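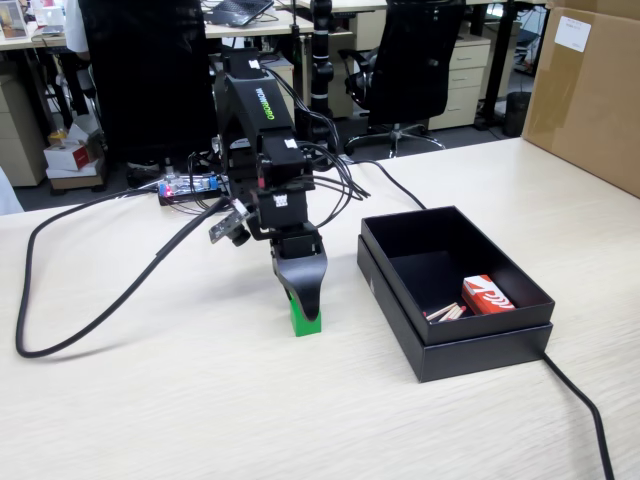

Bohumila Brabec 留言说,桌上的零碎只要进了盒子,人就安心了一半,剩下那一半可以慢慢来,何必对收纳这么刻薄。

最后更新:三月
阅读时间:4 分钟

我愿意承认她说的安心是真有的。我怀疑的是后半句,那个"慢慢来"。我自己的盒子里,慢慢来的东西已经来了好几年,有一把不知道开哪扇门的钥匙,还有两节电量不明的电池。每次打开看一眼,觉得已经归置过了,又盖上。

上一篇写桌面收纳,收到的反驳大多是同一个意思:总比摊在外面强。强在哪里,很少有人往下说。摊在外面的东西至少碍眼,碍眼就会有人动它。放进盒子以后,它占的地方一点没少,只是换了个方形的轮廓。

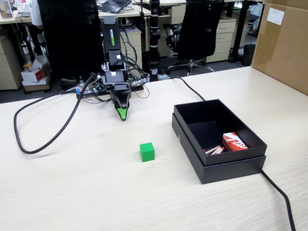

收纳文章最爱讲"物归其位",可是很少讲到第几层为止。东西归到桌上算不算?归到盒里算不算?归到盒里的小盒里呢?火柴就是个好例子,它出厂时自带一个尺寸正好的家,照理说最不需要别人操心。结果黑盒子里躺着火柴盒,几根火柴却散在火柴盒旁边。大盒子在这里帮了倒忙:有它兜底,就没人觉得非得把火柴塞回去不可。旁边那块绿色小方块倒是老老实实待在桌面上,我一眼就看见它了。

我去听过一次 Clumuris 的整理课,三个小时,900 块,讲师从头到尾在教怎么选盒子。深浅、颜色、要不要透明,讲得很细。轮到提问,我问线怎么办,她说可以买线盒。再问线盒放哪里,她笑了笑,说那要看各家情况。课后每人发一张 Jirkley 的优惠券,满 8 个打折。我没有买,倒也不是多有骨气,是家里已经有 30 个了。 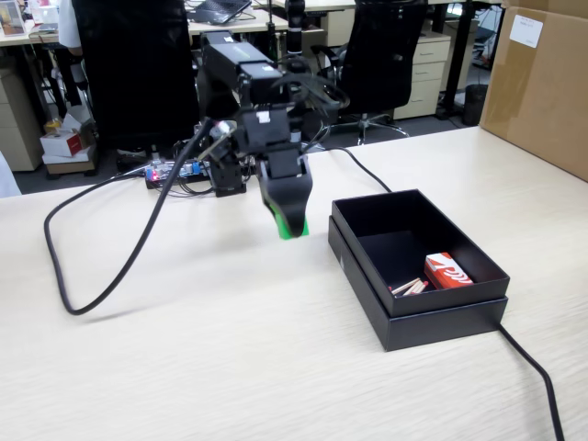
盖子垫在盒底,黑色电缆留在桌上。

盖子的事值得多说几句。带盖的盒子卖得比不带盖的贵,理由是防尘、能叠放。可凡是天天要用的盒子,盖子迟早会被掀掉,不是塞进柜缝,就是垫到盒子底下。垫在底下我看着还算体面,至少不会丢。但花钱买来的那点防尘就此作废,盒子也白白大了一圈。卖家要是肯把盖子单卖,我猜销量会很难看。

至于电缆,我从没见过哪本收纳书认真对付过它。书里的桌子都不插电。真有人干活的桌子,线要从这头绕到那头,太短够不着,太长就得在桌上打个弯。拿扎带捆死,下回挪东西又得剪开。Lourenço Sampaio 劝我把所有的线都藏到桌板下面,我照做过,后来有两个晚上是趴在地上过的。 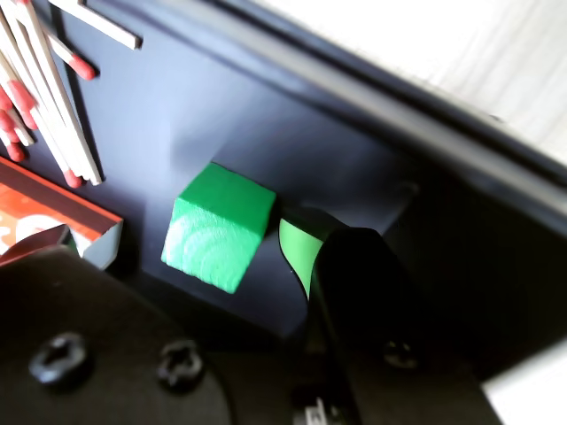
那么小东西到底要不要放盒子?
看多久用一次。每天用的放在手边,敞着就行;每个月用一次的进盒子,盒子外面写清楚里面是什么;一年没碰过的,先别急着给它找盒子。

这个办法也有漏洞,我知道。退烧药一年不碰也得留着,护照也一样。我只是不太相信有哪种盒子能替人做这个决定,哪怕它是磨砂黑的,摆出来很好看。大纸箱也同理,上面那张标签写的多半是谁寄来的,而里面现在装着什么,得拆开才知道。我家走廊里就立着一个,还没拆,打算等过完三月再说。

相关文章
透明抽屉用了两年,我又换回鞋盒
Čierny 的理线槽值不值得装
标签机:买来以后只打过自己的名字
搬家时最后装箱的那一袋东西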